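3.2 Berth allocation and feeder delays

The delays reported in Section 3.1 were measured at the pilot station. They do not show where the time was lost once a ship had entered the port. We therefore split each call into four stages: arrival at the pilot station to first line ashore, first line to first lift, first lift to last lift, and last lift to departure. The terminal at Prurnmont keeps all of these times in its own log, and the terminal at Rivavthorpe keeps all but the first lift, which we took from the crane records instead.

The sample has 179 feeder calls. Calls made only for bunkers or repairs were left out, as were calls where the ship shifted berth during cargo work. Eighteen further calls had a gap in the crane records and are used only for the berth waiting times.

Most of the difference between the two ports comes from the first stage. At Prurnmont, feeders share a quay with deep-sea ships and give way to them under the terminal's standing rules. A feeder that misses its window is placed behind the next deep-sea call, even when a shorter length of quay is free. At Rivavthorpe the feeder berth is separate, and a late ship normally keeps its place in the queue.
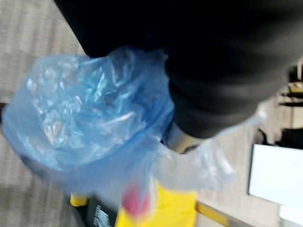 3.3 Effect of the window rule

We tested the window rule by replaying the Prurnmont calls under three sets of conditions. The first was the rule as it stands. The second let a late feeder take any free quay long enough for it, provided that the expected cargo work would end before the next deep-sea ship arrived. The third held one length of quay for feeders at all times.

Cargo work times were not changed between the three runs. This is a simplification, as a feeder berthed at the far end of the quay is farther from its stack and the yard tractors have a longer trip. The terminal's planners told us that they allow for this by adding a crane gang when one is available, but the log does not record when that was done.

The second condition gave most of the benefit of the third, at no cost to the deep-sea ships in calm weather. In weeks with strong wind the gain was much smaller. The cranes stopped for all ships alike, the free gaps between deep-sea calls closed up, and late feeders had nowhere to go. January was the worst month under all three conditions.

The held quay performed better in those weeks, but it stood idle for long periods in between. Whether that is acceptable depends on how the port values its quay – a question we return to in Section 5.

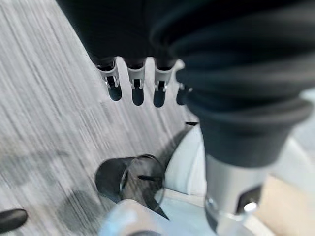
Prurnmont, 25 May 2022

The following note was circulated by the terminal after the first results were shared, and is reprinted with its consent. "The trial of the flexible window will start with the two Flesley services. Agents should send a revised arrival time as soon as it is known, and no later than 14 hours before the pilot station. A ship that sends no revised time will be handled under the present rule. Reefer plugs cannot be promised at the east end of the quay."

The last point matters more than it may seem. The Flesley services carry a good deal of chilled cargo, and a berth that is free but far from the reefer stack may be of little use to them. We did not include plug positions in the replay, so the figures for these services should be read as an upper limit on the time saved.

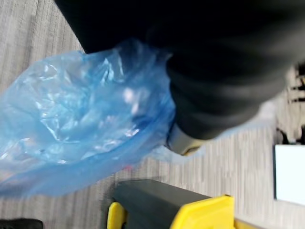 Handling at the quay is only one part of a feeder call, and a further source of delay lies in cargo that arrives at the stack in poor order. The Lefèvre depot, which packs mixed loads for both ports, sends part of its volume as loose and bagged goods, and these are slower to check than palletized boxes. Thin plastic film is a particular trouble for machine handling. It has no fixed shape, and when crumpled, like the translucent blue bag to the left of the gripper in Figure 3, it has creases and glossy highlights all over its surface that make its outline hard for a vision system to find. For this reason the depot's packing times vary more than its volumes would suggest. We treat the depot's release time as given and do not model the packing itself.

Containers released late by the depot were spread across both ports and showed no link to the berth used. They add to the time between first and last lift, mainly through short waits under the crane, and they affect the two ports in much the same way. The comparison in Section 3.2 is therefore left unadjusted. A separate run without the Lefèvre containers changed the order of none of the three conditions.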